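4. Trying out the Drodau kitchen pack

I'll say up front that I came to Drodau as a paying customer (well, our lab was) and that I wanted to like it. Drodau is the kitchen simulation pack sold by Lynch, and you get a set of furnished kitchens, a one-armed mobile manipulator with a gripper, and a task runner that strings it all together. We bought the mid-size license, which covers 60 kitchen layouts and gave us more than enough to chew on. Tülin Avcı did the install and I wrote most of the task scripts, so when I grumble about scripts below I'm mostly grumbling about myself.

The task set we cared about is what the manual calls "counter work": reach over the counter, line up with something, go back to a neutral pose, move on to an appliance. We ran 668 episodes in all, and 389 of those were in the one layout we kept coming back to, with the granite counter, the black sink and the toaster oven.

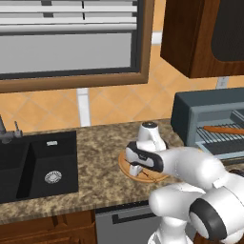
Tidport, March

Figure 4. Gripper over the round cutting board, counter-work task, Drodau kitchen pack.

I started with the board tasks because they're the friendliest. The fingers have to come down close to the wood without banging into whatever is standing on it, and the white bottle shape in Figure 4 is just the sort of thing that makes a sloppy planner look silly! The planner that ships with the pack was pretty good at this. It picks a slow, wide path by default, and you can tighten it up with one setting (page two of the quick-start, and please do read page two, I lost a whole Saturday by skipping it).

Where I got grumpy was the elbow. The planner checks the fingers and wrist very carefully and then seems a lot more relaxed about the rest of the arm, so we added our own clearance check for the long forearm link. Philomena Ó Dubhghaill had written one for our older setup, Liston, and it dropped in with hardly any changes. With her check switched on, the planner rejected 132 paths it had been happy with before. Some of those were probably fine, and we erred on the side of fussy.

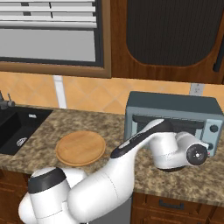 After that we moved on to the appliance tasks, which use the same counter but ask a lot more of the wrist. Doors and knobs each get their own approach pose in Drodau, and you can edit them by hand in a plain text file, which I loved. What I didn't love is that the poses are stored relative to the appliance and the offsets are in the arm's own units, so every edit meant a trip back to the conversion table. Tülin ended up writing a little script for it. We've sent it to Lynch and they were very nice about it, though it hasn't shown up in a release yet.
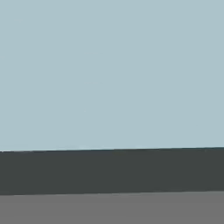 Camera setup deserves a paragraph of its own, seeing as it ate more of our time than the arm did. The pack lets you place as many viewpoints as you like, and it will happily save whatever each one sees. It has no built-in test for whether a view is any use for the task. You can get a big plain field of pale blue-gray over a charcoal band and a strip of medium gray, with no arm and nothing to pick up, and the runner will file it right next to the good ones. We wrote a filter that flags any view with very little variation in color, and a person looks over the flagged ones before training. I'd really like to see something like that in the product itself, even a rough version.

Pricing is per seat and support is by email. Answers usually came back the next morning, and they came from people who had clearly opened the files we sent. For board and counter work I'd buy it again. For the appliance tasks I'd wait and see what happens with the pose files, and Section 5 gets into the numbers behind that.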